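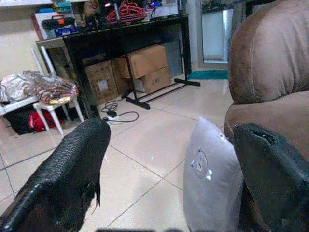 Gudrun Viklund wrote back after reading the first draft of this card that a cushion on the floor and a cushion on the sofa should never share a label, and that the label list had to say so before anyone started using it. The list now says so. Her other notes are worked in further down.

Zutik room notes
README, version 2
Last edited May 17, 2019

What this covers
Zutik is a set of written notes on one living room that also serves as a work room and a place to keep clothes and boxes. The notes say what is in the room, where each thing goes and what to call it. There are 51 entries. They were written for people who label household objects and want the same words used every time.

Things named in the notes
Sofa: brown, soft upholstery. Use "sofa", never "couch".
Pillow: pale gray, with a small round white emblem. "Cushion" is accepted as a second name.
Desk: black, with dark metal legs.
Boxes: cardboard, three of them, kept under and behind the desk. One has a white label and one has handwriting on the side. Do not copy the handwriting into the notes field.
Hangers: red-orange, kept as a bundle on the desk. Label the bundle once.
Toolbox: black and orange. The blue container is a separate entry.
Chair: white, tall slender legs. The folded blanket on it gets its own line.
Bags: one black, one red.
Power strip: white. The cables are labeled with it - this was changed in January and older copies of the list still split them.
Doormat: teal, by the doorway.

Where things go
The pillow belongs on the sofa. If it is on the floor, write "pillow, floor" and leave the sofa entry alone. Hangers go back to the clothes rack. The blanket may stay on the chair if it is folded. Bags may stay under the chair.

Known problems
"Rack" and "shelf" got mixed up in 3 entries. Taras Didenko fixed two of them. The last one is still open, as he could not tell which was meant.
The small objects on the desk have no names of their own. Use "desk items" - Miroslava Vakulenko is working on a longer list.
Floor tiles are not labeled.

Changes
Version 2 adds the pillow rule and the separate line for the blanket.

Contact
Send corrections to Stefaniia Yatsenko, with the entry number in the subject line.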